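Search this site
Enter keywords Go

Call for Participants: Family Business Histories

Did your grandparents run a bakery, a machine shop, a feed store or a tailor's counter? We'd love to hear from you! The Sestton Oral History Project is looking for people whose families started or worked in a small business in town any time before 2000, and who would enjoy sitting down with us to talk about it.

We're putting together a collection of recorded life stories, to be kept at the Sestton reading room and shared in a printed book next April. So far we have 13 families on board, among them the descendants of the founders of Kulach Hardware and the Vaněk print shop - and what stories they've brought us! Strikes, fires, a wartime wedding in a stockroom, a delivery horse that knew the route by itself.

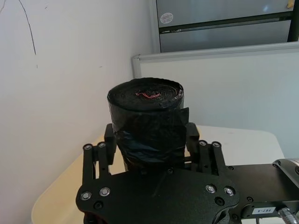
Taking part means 2 recorded conversations of an hour or so each, at your home or in our room on Arnis Street. You don't need to be a good speaker or have all the dates straight. Old letters, pay books and receipts are very welcome (we scan them while you wait and hand them right back). You'll get a copy of your recording, and you can ask us to leave anything out before the book goes to print.

We're also hoping to find 3 people to help type up the recordings. It's unpaid, but you can do it at home in your own time, and you'll hear everything first!

To join in, write to us with your name, the name of the business and a line or two about your family's part in it. Please get in touch even if you only remember a little.

Posted 2024-08-14

Contact | Copyright Sestton Oral History Project | Back to top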